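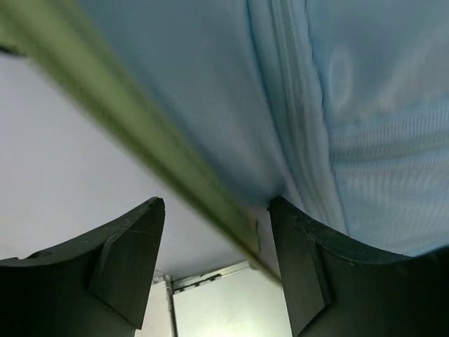 腕部相机视角:夹爪两指、绿色杆件与浅蓝色织物。

Arura双臂操作实验室参访记录:台面作业规程部分

二月,我们一行三人到Dirville参访Arura的双臂操作实验室。实验室设在Harawira楼二层,对外开放时间为上午九点到下午四点,中间有一段午休停机。上午由运行负责人Jarrah Hoani讲解工位规程并安排我们旁看作业,下午由Araceli Marín讲解记录与标注规则。本文只写与规程有关的内容,控制算法和模型训练部分由同行的另一位同事另文整理。

参访前我们提交过一份问题清单,集中在四个方面:上电前检查、人员进入台面的条件、软质物件作业的限制,以及失败记录的处理。对方对前三项准备得比较充分,第四项在下午的讨论中补充了一些材料。以下大致按参访顺序记录。

一、规程文件的结构

Arura的工位规程分为三层。第一层是全实验室通用的安全规定,由楼宇方与实验室共同签发,内容包括用电、消防、急停、单人作业限制等。第二层是工位规程,每种工位一份,写明设备组成、允许的任务类型、速度上限和检查项目。第三层是任务卡,每个任务一张,写明用到的物件、初始摆放、完成判据、终止条件和复位方法。

三层之间有明确的优先关系:下层可以比上层严格,不能比上层宽松。任务卡如果需要突破工位规程的某项限制,必须走偏差申请,由运行负责人与工位以外的一名人员共同签字。签字人不得是该任务的设计者。

Hoani特别提到,任务卡不写操作技巧。早期版本里曾有“从侧面夹取较稳”一类的句子,后来全部删除,移入单独的培训笔记。任务卡只保留可以检查的条目,审核时逐条判定符合或不符合。我们目前的作业指导书里两类内容混在一起,审核时经常争论某一句是要求还是建议,这一点值得参照。

文件版本由内部系统Stustik管理。操作员登录后只能看到当前有效版本,旧版只读,查看旧版时页面顶部有提示条。任务卡修改后,正在进行的班次仍按旧版完成,下一班次开始时切换。对方的理由是同一班次内混用两版完成判据,后面的统计无法拆分。

二、上电前检查

每班开始前做一次完整检查,耗时大约15分钟。检查表分机械、电气、相机、台面四组,由当班操作员执行,第二名操作员复核签字。两个人的签字时间由系统自动记录,间隔过短会被标出,由运行负责人抽查。

机械组检查的内容有基座紧固、连杆连接处、关节有无异响、手指安装是否到位、指面有无裂纹或毛刺。关节检查在断电状态下手动进行一遍,上电后低速再进行一遍。手指的检查用手触摸和目视两种方式。指面有轻微划痕允许继续使用,指尖缺口、指根裂纹、指面附着异物三种情况必须停用。Arura把“轻微”的界限做成了一块对照板,挂在工位旁边,上面固定着几组用旧的手指,分别标有可用和停用。我们问过为什么不写成数值,Hoani的回答是写过,操作员不量,改成对照板以后判定的一致性更好。

电气组检查线缆走向、接头锁紧和指示灯状态。规程对线缆的要求写得很细:沿臂布置的线缆在全部允许姿态下不得绷紧,弯曲处留有余量,余量不得大到能够垂入台面作业区;接头插拔后必须轻拉确认;不得用胶带作为唯一固定手段。指示灯的颜色含义贴在工位侧面,操作员在检查表中填写看到的颜色和对应部位,不填“正常”。这条规定出自一次误判,当时的记录只写了“指示灯正常”,事后无法确认操作员看的是哪一个灯。

相机组检查镜面清洁、固定件松动和画面对位。对位使用台面上的固定参照点,偏移超过容许值时不得在软件里修正,必须先查明机械原因。相机时间与关节数据时间的对齐每班抽查一次,方法是让夹爪做一次空载开合,在画面和关节曲线里各找一次闭合时刻,两者相减。这个方法比较粗,Marín承认它只能发现明显的错位,细微漂移要靠每周一次的专门标定。

台面组检查最简单,也最容易漏。检查表要求列出台面上的每一件物品,并与任务卡的物件清单逐项对照。清单以外的物品一律取走。取走的物品放入工位旁的托盘,班次结束后再处理,操作员不得随手放进口袋或者放回其他工位。

三、作业区划分与人员进入

工位规程把台面分成作业区、缓冲区和禁入区。作业区是两臂允许到达的范围;缓冲区供放置任务物件,任何一侧的臂只在任务卡明确写明时才可进入;禁入区包括基座周围、导轨一线和线缆下垂可能到达的位置。三个区域在软件里有对应的边界,越界时先减速再停止。边界的几何数据随任务卡一起冻结,操作员没有修改权限。

人手进入作业区的条件有三项:两臂处于保持状态,操作端已脱离,操作员口头报出“进入”并得到第二人回应。三项缺一不可。撤出时同样口头报出并得到回应,然后才能恢复。我们旁看期间,口头应答执行得比较一致,用语也固定,没有用“好了”“可以”一类含义不清的说法。规程里附有一张用语表,进入、撤出、停止、恢复各有一个固定词,其他词语不作为有效指令。不同母语的操作员共用同一张表,各语种之间的对应关系也写在上面。

首次调试新任务时,末端速度上限为每秒100毫米,直到同一任务连续完成规定次数且没有触发停止,才可申请恢复到工位规程的常规上限。更换手指、移动基座、修改区域边界后,该计数清零。对于这条规定,我们认为适用性较强。我们自己的工位换过手指以后只做标定,不降速,存在漏洞。

急停按钮的测试每班一次,两侧按钮交替进行,测试结果与按钮编号一起记录。按钮旁不得放置任何物品,包括记录本。Hoani说这一条违反得最多,后来在按钮周围加贴了边界线,情况有所改善,但没有完全消除。

单人作业只允许进行文档整理和断电状态下的清洁。午休停机期间,台面可以保留物件,但臂必须回到停放姿态并断开驱动电源,门口挂停机牌。我们在午休开始时看了一次停放流程,从回位到挂牌按表逐项完成,中间有一次漏签,由第二人当场指出补上。

四、软质物件与箱包类任务

这一部分是我们参访的重点。硬质物件的规程各家差别不大,软质物件和带衬里、带拉链的物件在我们这里一直缺少成文的要求。Arura为此单独编了一份附录,适用于衣物、布片、带织物内衬的箱包以及其他在夹持中会明显变形的物件。

附录首先规定了初始状态的描述方法。布片类物件写明折叠方式、朝向和与台面边缘的关系;箱包类物件写明箱盖开合状态、内衬是否铺平、拉链位置、绑带是否扣合、轮子朝向。硬壳箱平放时,箱体可能由轮子和壳面共同支撑,轻推会转动,因此附录要求在任务开始前对箱体做一次推动试验,确认夹持和放置时的受力不会使它移出缓冲区。推动试验由人手完成,遵守前述进入条件。
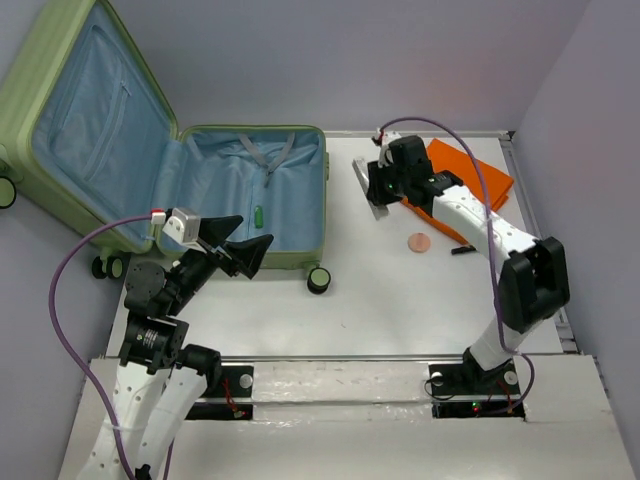
箱盖的支撑方式也在附录的检查项目里。箱盖向后打开并靠在某个结构上时,操作员要确认靠点稳定,臂的运动路径不经过箱盖可能回落的范围。任务卡没有写明箱盖可以移动的,箱盖在整个过程中视为固定物,被碰动即按终止处理。附录没有规定使用夹具固定箱盖,由任务卡决定。Hoani的意见是加夹具会改变任务本身,他们倾向于不加,靠路径限制来解决。我们对此有不同看法,在第七节中说明。

内衬的问题更复杂一些。织物内衬会鼓起、起褶,网袋和绑带容易勾住指尖。附录把勾挂分为三级。一级是指面与织物接触后能够自行脱离,记录即可,作业继续。二级是织物被带起但没有离开原来的固定位置,操作员应停止该侧运动,张开手指,沿来路退出,退出后检查指面和织物,再决定是否继续。三级是织物被夹入手指缝隙、缠绕关节或者拉动箱体,此时两侧同时停止,断开驱动电源后由人手解除,当次记录终止,不得续接。

三级情况下禁止用反向运动强行拉出。这条用粗体写在附录首页,培训考核也必考。考核在停机的臂上进行,由考官预先把布片卡入手指,考生按步骤口述并演示断电、确认、解除、检查、登记。步骤顺序错误即不通过,允许当天补考一次。

对细长杆件和织物同时出现的情形,附录另有一段。杆件与织物相邻或者被织物搭盖时,夹持点应当优先选在杆件裸露部分;需要在织物附近闭合手指时,先确认两指之间没有夹入织物,再增加夹持力。确认以腕部相机画面为主,固定相机画面为辅,两者判断不一致时按较保守的一方处理。腕部相机距离近,画面中织物占比大时,操作员容易失去对杆件端部位置的判断,所以规程要求此时停顿,切换到固定相机画面核对一次,再继续闭合。停顿时间不计入操作效率。

最后一句看上去是小事,影响却不小。Marín给我们看过改版前后的培训笔记,旧版把每次任务的用时列为操作员考核项目,操作员于是普遍省略停顿。新版取消了单次用时考核,只看班次内的有效记录比例和终止原因填写质量。她没有提供改版前后的对比数据,理由是两个时期任务种类不同,放在一起不严谨。我们接受这个说法。

五、小件物品管理

台面上的小件由任务卡附带的物件清单管理。清单中每件物品有编号、名称、材质类别、允许夹持部位和替换规则。名称按外观描述填写,功能不确定的不写功能。例如一个不明用途的黑色小方块,清单里就写“黑色小方块”,不猜它是接头还是夹子。Marín解释,标注人员会照抄清单名称,清单猜错一次,后面所有标注都跟着错。

金属薄片、硬币一类扁平物件要求单独注明,它们贴在台面上时手指难以从侧面进入,操作员容易加大下压力。附录规定下压时持续接触的时间上限,并要求事后检查指尖。装有金属指片的夹爪另有一条:每班结束后用软布擦拭台面接触区域并目视检查划痕,新划痕拍照登记。台面划痕本身不影响停用判定,但会影响以后的画面比对,所以要留底。

布片类物件每次使用后检查线头和污渍。线头长度超过对照卡的,剪除并登记,剪除后视为物件状态变化,重新拍摄物件照片。清洗后的布片要等完全干燥再使用,放回前重新核对编号。编号缝在布片一角的背面,不使用粘贴标签。

物件在台面以外的存放使用分格箱,每格一件。我们看到的分格箱上,格号与清单编号一致,借出时留卡。借出卡上要写工位和班次,不写任务名称,因为同一物件常在几个任务之间共用。卡片归还后保留到月底再销毁。

六、记录、标注与偏差

每个班次的连续作业时间上限为40分钟,到时必须离开操作端休息,换第二名操作员或者停机。系统在到时前发出提示,到时后不再允许开始新的记录,但不会中断进行中的记录。休息时间写在通用安全规定里,任务卡不得改动。

记录分为完成、部分完成、终止和无效四类。完成与部分完成由任务卡的判据决定,终止由操作员或者系统触发,无效只用于设备或数据本身有缺陷的情况,例如画面丢失、时间错位、物件清单不符。操作失误不得归入无效。这条在Stustik里做成了强制选项:选择无效时必须指定缺陷类型,并附上对应的文件或者截图,没有附件无法提交。

失败记录全部保留,与完成记录使用同样的命名和存储方式。我们此前担心保留失败记录会使标注工作量过大,对方的做法是只对终止前后的一小段做详细标注,其余部分只标任务阶段。终止原因从固定列表中选择,列表里有“其他”,但填写“其他”的记录每月由Marín复查一遍,出现多次的情况增补为新选项。现行列表经过几次增补,软质物件部分增加得最多。

标注人员与操作员分开。标注人员看不到操作员的姓名,只看到班次代号。对画面中看不清的部分,标注规则要求填写“不可判定”,不得依据前后任务推断。Marín认为这条最难执行,标注人员看过大量同类画面以后,会不自觉地补全被手臂遮住的部分。她的做法是定期插入一批遮挡严重的片段作为抽检,统计“不可判定”的使用率,使用率偏低的人员重新培训。抽检片段事先由两人分别标过,意见不同的不用。

偏差登记表是全实验室共用的,参访当日最新编号为1113。编号从实验室启用规程时起连续排列,不因年份或者工位更换而重置,撤回的条目保留编号并注明撤回。我们抽看了其中几条。内容多为检查表漏签、物件编号写错、相机固定件松动,描述简短,处理措施具体到动作和期限。有一条涉及线缆与连杆摩擦,登记后做了三件事:更换该段线缆,缩小该关节的允许转角,修改检查表中线缆余量的检查姿态。三件事各有负责人和关闭日期,最后一项关闭之后整条才算关闭。

也有写得不好的。一条关于织物勾挂的登记只写了“已提醒操作员注意”,状态却是关闭。Hoani看到后当场改为重新打开,并说明按现行规则,提醒不能作为唯一措施。这一条后续如何处理,我们离开时还没有结果。

七、讨论中的分歧

下午三点以后安排了一小时讨论,有三个问题没有达成一致。

第一是箱盖固定。Arura不主张加夹具,我们倾向于在新操作员培训阶段加临时限位,考核通过后拆除。对方担心拆除前后操作习惯不一致,建议如果一定要加,培训阶段的记录应当单独存放,不与正式记录混用。我们同意单独存放,对是否加限位保留意见。

第二是二级勾挂后能否继续。现行附录允许操作员检查后继续,我们认为这给了操作员过大的裁量。Araceli Marín从数据角度支持继续,理由是退出后重新尝试的片段有使用价值,一律终止会使这类片段消失。Jarrah Hoani从设备角度提出折中方案:同一次记录中第二次出现二级勾挂即终止。该方案尚未写入附录,对方表示下次修订时讨论。

第三是指示灯记录。我们建议由固定相机画面自动读取指示灯颜色,减少手填。对方不反对辅助读取,但坚持保留手填。手填的目的在于让操作员上电前看过每一个灯,自动读取起不到这个作用。另外,固定相机画面中部分灯会被臂遮挡,读取结果不完整。这一点我们认为对方的理由充分,撤回建议。

此外还谈到规程文件的篇幅。Arura的工位规程加附录已经相当厚,新操作员读完需要几天。Hoani承认篇幅偏长,但不愿意删减检查项,只打算把表格和说明分开装订。现场操作员手边放的是表格,说明放在培训室。我们翻看了现场的那一份,页边有不少手写批注,其中几处与正文不一致。按规定手写批注无效,应当每月清理,这一份显然没有清理。Hoani把它收走,换了一份新的。

八、拟在本单位采用的条目

以下条目建议列入我们下一版工位规程,由各工位负责人在讨论会前提出书面意见。

任务卡只保留可检查条目,操作技巧移入培训笔记。

指面停用判定改用实物对照板,保留现有文字说明作为附注。

更换手指、移动基座、修改区域边界后,恢复首次调试的速度上限,并重新计数。

进入、撤出、停止、恢复使用固定用语,第二人应答后方可动作。

软质物件与箱包类任务增设附录,勾挂分级沿用Arura的三级划分,二级勾挂的处理待讨论。

杆件与织物相邻时,闭合手指前用固定相机画面核对一次,停顿不计入用时。

物件清单名称按外观填写,用途不明的不写用途。

操作失误不得标为无效,选择无效须附缺陷证明。

偏差登记连续编号,“提醒”不得作为唯一处理措施。

暂不采用的有两项。一是跨工位共用的借出卡,我们物件数量少,现有登记本够用。二是每周一次的时间标定,目前缺少相应的治具,待治具到位后再定周期。

对方同意提供软质物件附录的节选和三级勾挂考核表的空白样张,只限内部参考,不得转发。收到后存入规程目录的外来文件夹,文件名注明来源和收到月份。需要查看对照板照片的同事可以直接向我借阅。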